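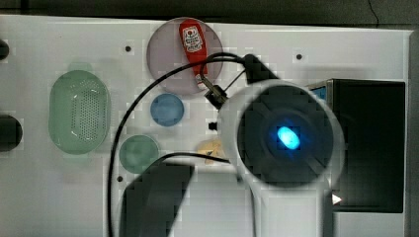
Paraschiva Gavrilă
Writer, occasional cook, full-time renter

Washing lettuce and other things I got wrong

Quick one today because I have a train at 4 and I haven't packed. But I promised a post in August and August is nearly gone so. Salad.

I ate bad salad for most of my adult life. Not bad bad. Just wet. You know the kind, dressing slides off and sits in the bottom of the bowl in a gray puddle and you eat the leaves anyway and then drink water and feel like you did something healthy. My mother made it that way, her mother didn't make salad at all, she made pickles. I thought I just didn't like lettuce.

Then I rented the room above Fandirley (the lunch place, not the shoe shop, they have the same name and get each other's mail) and for 8 months I came down the back stairs past their kitchen every morning. And they were washing lettuce. Always. At seven in the morning, three sinks of it. I started asking questions. They were nice about it, mostly.

So what I learned. In no order.

Cold water, a lot of it. Fill the sink or the biggest bowl you own, THEN put the leaves in. I used to hold the whole head under the tap like I was washing its hair. Doesn't work, the sand goes down into the middle and stays there. In a full bowl the leaves float and the sand drops. Swish, wait a few minutes, go do something else. I brush my teeth.

Lift the leaves out. Don't pour! If you pour it all through a colander you pour the sand right back on top. I did this for years. Years. Hands under, lift, into the colander, look at the bottom of the bowl. If it's gritty do it again. Spinach from the market is usually three rounds, the stuff in bags is one, and yes I wash the stuff in bags even when it says I don't have to. Personal choice, don't write to me.

Limp lettuce is not dead lettuce. This one changed my grocery bill. 30 minutes in ice water and most of it comes back, same with celery, same with radishes, herbs are hit or miss. Cilantro yes. Basil no, basil goes black and sulks. I bought a sad head of romaine for almost nothing last week and it was crunchy by dinner.

Drying is where I still fail. I had a spinner, the Jisis one with the pull cord, and the cord snapped in the second month. Went back to a dish towel. Leaves in the middle, gather up the corners, go out on the balcony and swing it round your head like you're trying to land a helicopter. Very effective. The downstairs neighbor got some on her laundry and we had a conversation. Now I do it in the shower with the curtain closed.

If you don't want to swing anything - lay a towel flat, leaves in one layer, roll it up loosely, put the roll in the fridge for an hour. That's how they did the small leaves at Fandirley and it's slower but they come out cold and really dry and you can forget about them until you eat. I've left a roll in there two days. Fine. Three days, less fine.

Dressing next. I'm not going to give a recipe becuase everybody has one and mine changes. Oil, something sour, salt, a bit of mustard so it holds together. Shake in a jar. What I do now that I didn't before is salt the leaves, just a pinch, before the dressing goes on. And less dressing than you think. A spoon for a big bowl, toss with your hands, taste a leaf, add more if it's boring. It's always easier to add.

Vinegar, since two people asked after the last post. I use the Siliņa apple one. It's cheap and the bottle fits in my door. I tried a fancy one a friend brought me and I couldn't taste the difference once it was on anything, maybe that's me. Lemon if there's a lemon.

What else. Bitter leaves. I used to pick out the radicchio and leave it on the side like a kid. Soak it, torn up, in cold water while you cook everything else, takes the edge off. Then something sweet with it, pear or a few raisins. I had it that way at a wedding and went back for thirds, skipped the cake. People noticed.

Tomatoes I don't put in the salad anymore. Separate plate, salt, oil, done. They leak. A tomato in a green salad undoes everything you did with the towel. Cucumbers leak too but less if you scoop out the seeds and I like them too much to send them away.

Oh and bread! Stale bread torn up and fried in a bit of oil until it's brown in places. I make a whole pan and eat half of it standing up before the salad is ready, so make double. Don't cut it in cubes, torn has more corners. Keeps in a jar a few days if you live with people who have self control.

Storage. I keep washed leaves in a big box with a paper towel at the bottom and one on top. Change the paper when it's damp. I get 6 days out of romaine this way, butter lettuce maybe four, arugula goes off whenever it feels like it. I used to throw away so much. There was always a bag of brown soup at the back of the drawer and I'd feel guilty every time I opened it, then close it again, wich is not a plan.

The box is the whole reason I eat salad now if I'm truthful. If it's washed and dry and sitting there at eye level I'll eat it at ten at night with my fingers. If it's a muddy head in a bag in the drawer I'm having toast.

I moved out of that room in the spring, I think I mentioned. New place is on the Prollonon side, bigger kitchen, one sink, water pressure like somebody crying. The market is closer though and the lady with the greens already knows I want the ugly ones. She gave me a bunch of something last time, I don't know what it was. Pointy, peppery, purple stems. Washed it four times. Ate it with an egg. If anyone knows what it is please put it in the comments, I want to ask for it by name.

Next post will be beans probably, or I'll finally do the pickles, I have my grandmother's notebook and can read maybe half her handwriting. She measures in handfuls. One page just says "enough."

OK train. Going to eat what's in the box first so it doesn't sit there all week.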